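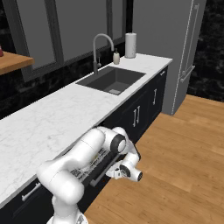
Sim kitchen, arm at the dishwasher rack.

September 26, 2020. Notebook, Bultau canteen job

Great day on this one! Rianne and I set up the rack task in the sim, same order the evening crew works in: door, rack, then the small stuff from the counter. 500 tries queued for tonight, 200 of them with the rack only half out, Olga's idea (she says that's how people leave it).

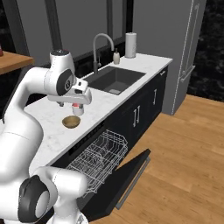 Bowls first, tall things after. Samah ran the canteen dish shift for 3 years and she wants the arm on the bending and nothing else, so scraping and sorting stay with the crew. Frida worries the evening job turns into watching a machine. Fair point, and I want her and Samah both in the room when we pick the hand-over spot. I love how much they already see that we'd miss!

To do: slower approach near the rack handle, ask Olga about glasses.
V. Vlachopoulos

4 comments · 2 shares
Bultau workshop notes | Contact | Back to top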